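**Castside shop spends the holidays finding out which robot hand can shift a chair**

Jan 1, 2018

CASTSIDE – While most of the street was sleeping in, the lights were on at Flaltidum, the small automation outfit behind the tire place, where two models of humanoid hand have been competing since October for the honour of moving office furniture.

The contest is simple enough to explain to a relative. Flaltidum wants to sell a robot that tidies meeting rooms after everybody has wandered off and left the chairs wherever they happened to stand up. The robot has arms, and the arms are fine. The hands are another matter, and the company has to choose a supplier before it can quote a price to its first customer, a community college in Fultbridge with a great many chairs and very little patience.

Each hand has been put through the same nine tasks. They include opening a door with a lever handle, picking a marker up off the floor, pushing a chair in under a desk, and lifting a chair by the underside of its seat and setting it down somewhere more useful. The hands are marked on whether they finish, how long they take, and how much swearing is recorded in the log, a column that was meant as a joke in October and has since become the most reliable figure in the spreadsheet.

The cheaper of the two costs $1,000 less per pair and grips like a nervous uncle shaking hands at a wedding. It did well with the marker and the door. It has trouble with anything it can't see, and a chair seat, approached from below, is mostly something you can't see. The dearer hand has better feeling in its fingertips and closes more slowly, so it tends to stop when it meets a bolt. The cheaper one takes the bolt as an invitation.

Neither has covered itself in glory on mesh. Solid seats give the fingers something to press on, and the contact readings come back clean. Perforated mesh sags under the load, the readings wander, and the controller decides it has either let go of the chair or picked up a second one. A software change in early December cured the second complaint. The first is still listed as open.

There was also the question of where to put the cameras. The original plan had a single one on the head, looking down at the work like a foreman. It gave a splendid view of the top of the chair. Small cameras at the wrists were added after a week of this, and the lifting scores for both hands improved enough that the head camera's defenders have gone quiet. Wrist cameras have their own drawbacks, chiefly that the hand blocks a good part of what they are meant to be looking at, and whoever reviews the footage spends the afternoon staring at knuckles. 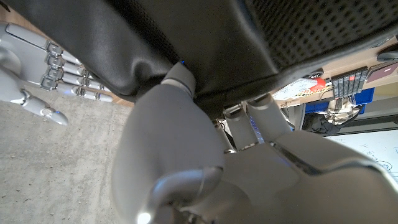

The durability run is still to come. Flaltidum intends to put each hand through 3,000 grips before signing anything, and the motor supplier in Buenaventura has asked to see the temperature logs from the last stretch, when the finger joints are expected to be at their crankiest. The cheaper hand will go first. Spare tendons have been ordered for it, and the dearer hand's maker has been told, politely, that its own spares are priced like jewellery.

The college is said to be relaxed about the schedule, having been told spring and having assumed, from experience with contractors, that this meant fall. Its only firm request is that the robot not work while classes are in. An earlier demonstration in Fultbridge was briefly held up when a student sat down in a chair that was already spoken for.

A person, for comparison, was asked to do the full set of tasks in mid-December and got through it in just under 2 minutes, including a stop to answer the phone. The company did not enter this result in the spreadsheet.

Testing resumes tomorrow morning. The shop's front counter stays closed until the end of the week, and deliveries should go around to the side door, where there is a bell. Ring it twice, as the lever-handle trials have left the door a bit stiff.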